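Can a robot clear my table yet?

I get asked this a lot, mostly by relatives, so I am going to write the answer down once and send people the link.
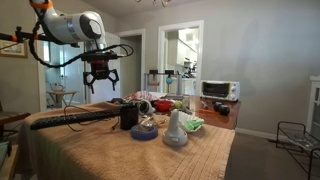
Sharada Pinto wrote to me in May to say she would pay 800 dollars tomorrow for a machine that put things back where they live, and she didn't care if it took all night. She said she had stopped reading articles on the subject years ago. Every one of them had a robot folding a shirt, and she doesn't fold shirts. She wants the tape back in the drawer and the cups in the sink.

I think most people are closer to Sharada than to the shirt folders. Clearing a table is the chore I would hand over first, too. It is also a hard one, and the reasons are pretty dull.

Start with the stuff. A keyboard is long and light and has a cord on it. If you grab it at one end, the other end droops, and the cord comes along and pulls on whatever is sitting near it. A roll of tape lying flat is low to the surface, so two fingers coming straight down have to get one inside the hole and one outside, or squeeze the whole roll across its width. Clear glass is bad because depth cameras often see right through it. A dark cup can be bad in the other direction. An apple is easy. Everybody's demo has an apple.

Then there is cloth. A towel under the objects means the surface moves when you push on it. It bunches up. If the fingers go a little too low they pinch the towel and take it along with the cup. I have done this myself with my own hand, so I can't be too hard on the machine.

Last is knowing where things go. Does the sponge stay out? At my house it does. At my sister's house leaving it out is a crime. The robot can be told, but someone has to do the telling, and then tell it again when the bowl moves to another shelf.

I used to work at Parwood, on the packing floor, and that is where I got most of my opinions on this. We had an arm there that moved cartons from a belt to a pallet. It did 230 an hour and hardly ever dropped one. People would see it and ask why it couldn't do dishes. Well, it had one size of box, one spot to pick from and a steel table bolted to the floor. Efren Samonte ran that cell and he kept a strip of yellow tape on the concrete to show where the pallet had to go. If the pallet was 2 inches off, he stopped the line. My kitchen doesn't have a strip of tape.

The other side of it is that things have gotten better, and I don't want to pretend they haven't. When I started following this, an arm needed a separate program for each object. Now people show it the job many times over and it picks up a general idea of the motion. It can often handle a cup it hasn't seen before. It will try again after a miss, where the old ones would close on air and carry the air to the pallet.

What I don't see yet is a full table, start to finish, in a house the robot is new to, with no one standing close by. I would accept slow. I would accept three tries on the tape. I would not accept broken glass on the carpet, and neither would Sharada for her 800 dollars.

So my answer for the relatives is no, not yet, and please don't wait for one before you clean up for the holidays. For shop floors the answer is yes for boxes, sometimes for loose parts, and no for anything that hangs or tangles. Jomar Estrella thinks I am too gloomy about loose parts and he may be right, he has been in a factory more recently than I have.

Next time I want to get into toaster ovens, and mainly the crumb tray. I have not found anyone who has a machine pulling that tray out without dumping it.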